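Qui sommes-nous
Accueil > La société > Qui sommes-nous

Esdale est un atelier d'essais installé à Dultville. Depuis 2 ans, nous posons une question simple : est-ce qu'une machine peut déjà faire le ménage chez vous ? Les fabricants nous confient leurs prototypes et nous leur donnons des tâches ordinaires : prendre un vêtement froissé, ranger une télécommande, charger le lave-linge.

Notre salle fait 600 mètres carrés. Nous y avons mis un grand lit, de l'électroménager et des tables de travail, car un robot qui réussit sur un établi bien propre peut échouer devant un drap avec des plis.

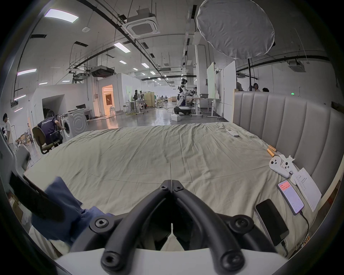

Setiawan nous a écrit qu'à son avis le linge restera le dernier travail de la maison à être automatisé, bien après la vaisselle et le sol, et qu'il faudrait le dire aux clients plus franchement. Nous sommes assez d'accord. Un tissu n'a pas de forme fixe, et chaque essai recommence presque de zéro.

Notre programme principal s'appelle Cetitz. Il comprend 1 000 essais par tâche, toujours avec les mêmes règles : pas d'aide humaine pendant l'essai, et les échecs sont publiés avec les réussites. Pour saisir un objet rigide, les résultats sont déjà bons. Pour plier une chemise, ils restent faibles, et la lenteur est un problème aussi grand que les erreurs. 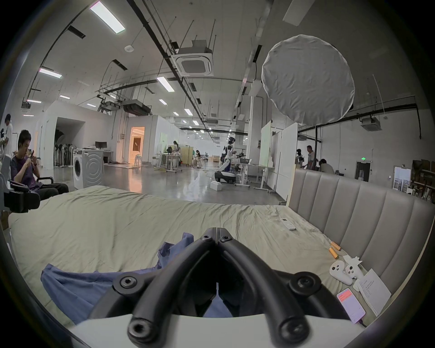
Nous testons également des gestes d'atelier, par exemple remplir un bac ou trier des petites pièces. Dans ce domaine les machines sont plus avancées, parce que l'on peut préparer le poste pour elles. À la maison, personne ne veut déplacer ses meubles pour un robot.

Nous ne vendons aucun appareil et nous ne recevons pas de commission sur les ventes. Les rapports du programme sont envoyés sur simple demande. Les visites se font le matin, à partir de 9 heures, sur rendez-vous.

Contact | Nos rapports | Travailler chez Esdale | Mentions légales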